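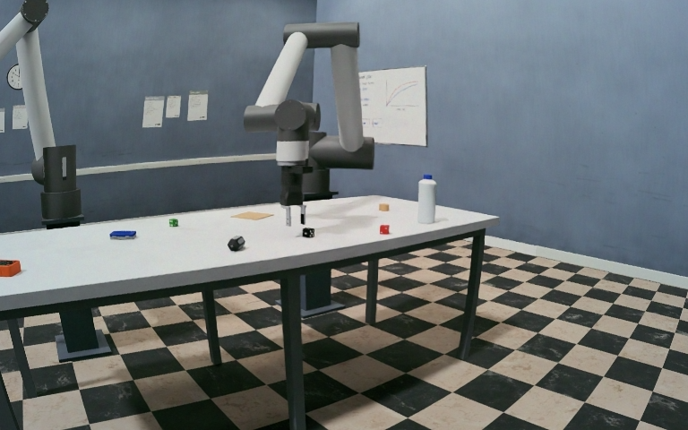
A white table on a checkered tile floor.

How to lay a checkered tile floor

Checkered floors look harder than they are. If you can measure and keep your lines straight, you can do a small kitchen or utility room yourself. I did mine in October with plain 600 mm porcelain tiles from the Zasbridge trade counter, 43 in all including spares.

Start with a clean, flat floor. Lay a long straightedge across it and fill any dips deeper than 4 mm with leveling compound. Let it dry overnight.

Find the middle of each wall and snap chalk lines between them. Where the lines cross is your starting point. Lay out a dry row in both directions, alternating colors, before you open any adhesive. If you end up with a thin sliver at one wall, shift the whole row over by half a tile and snap a new line.

Mix only as much adhesive as you can use in half an hour. Spread it with a notched trowel, set the first tile on the cross and work outward in a stepped pattern. Use 2 mm spacers at every corner — a small error at the middle gets bigger by the time you reach the wall. Wipe off any squeezed-out adhesive as you go.

Leave the cuts for the next day. Measure each one separately, even if the wall looks straight. Mine was not.

Grout color matters with two tile colors. White shows dirt and black can leave a haze on pale tiles. I used a mid gray and would use it again. Work it in at an angle to the joints, wait until it firms up, then wipe with a damp sponge.

Keep off the floor for a full day before moving furniture back.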